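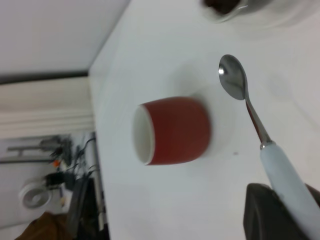 Weiße Untertassen auf weißem Tisch — stört euch das?

kaffeetante54
Wir haben seit Dezember einen weißen Esstisch und dazu Espressotassen, außen terrakottarot, innen weiß. Die Untertassen sind auch weiß. Auf dem Tisch sieht man sie fast nicht, ich stelle die Tasse ständig halb daneben. Gekauft bei Tandemmont, Serie Nindell. Jemand Erfahrung mit farbigen Untertassen dazu?

urneck_sued
Bei mir genauso. Ich habe eine dünne Filzunterlage auf den Tisch gelegt, seitdem Ruhe. 21 Euro.

Löffelstiel
Würde ich nicht machen. Filz saugt jeden Tropfen auf und nach vier Wochen ist er fleckig. Lieber dunkle Untertassen nehmen, die gibt es bei Michiels auch einzeln.

urneck_sued
Meiner ist waschbar. Fleckig ist da nichts.

Löffelstiel
Dann hast du einen besseren als ich.

kaffeetante54
Michiels schaue ich mir an. Passt der Durchmesser? Und die Löffel: Meine haben dicke hellblaue, fast weiße Griffe, die rutschen mir vom kleinen Teller.

moka_600
Das ist normal bei dicken Griffen, die gehören zu größeren Tassen. Für Espresso nehme ich ganz schmale Löffel aus Edelstahl. Durchmesser vorher messen, bei mir war die Mulde zu eng und die Tasse kippelte.

Löffelstiel
Kippeln kann ich nicht bestätigen, meine stehen gerade. Sind aber auch von der alten Serie.

kaffeetante54
Gut, ich messe heute Abend nach und bestelle erst mal eine zur Probe. Die Löffel behalte ich für den Tee.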